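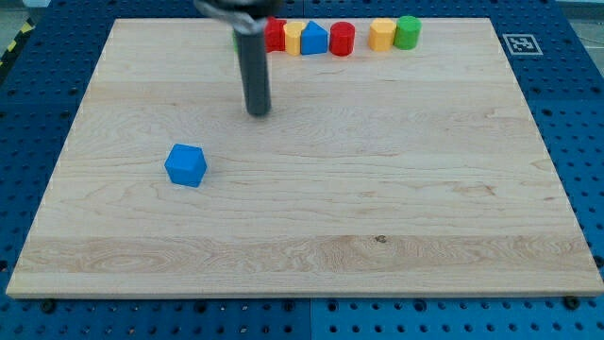 Figure 6.1 Colored blocks on a wooden board. The blue cube stands apart from the row at the back.

Chapter 6
Solids with Flat Faces

A block is easy to pick up and hard to describe well. Ask a class to write down what a cube looks like and most will write "a square." A square is flat. A cube has six squares for its faces, and from any one place you can see three of them at most. The blue cube in Figure 6.1 is turned so that one upright edge points toward you, and its top and two of its sides are in view. The other three faces have to be worked out from what you already know.

In Chapter 5 we measured flat shapes: their sides, their angles and the space inside them. In this chapter we add height. The solids we will study all have flat faces and straight edges. The main group is the prisms. A prism has two matching ends, called bases, joined by sides that are parallelograms. When the sides meet the bases at right angles, it is a right prism. Each yellow block in the figure has a hexagon for its top. If its base matches and its sides are upright, it is a right hexagonal prism, with eight faces in all.

Prisms matter to anyone who has to fill a space. Musyoka Shemweta runs a workshop in Lougher that packs wooden blocks for schools. A carton there holds 1,000 small cubes, ten along each edge, with no gaps. Hexagonal blocks also fit together side by side, but they leave spaces along the straight walls of a carton - a problem we return to in Section 6.4.

By the end of the chapter you should be able to name a prism from its base, count its faces, edges and corners, draw it from more than one side, and find its volume and surface area.

Before you begin
You will need a ruler, squared paper and a few blocks or small boxes. Set one block on the table at arm's length. Draw only the faces you can see, then turn the block a little and draw it again. Keep both drawings for Section 6.1, where we look at why a square face hardly ever looks square on paper.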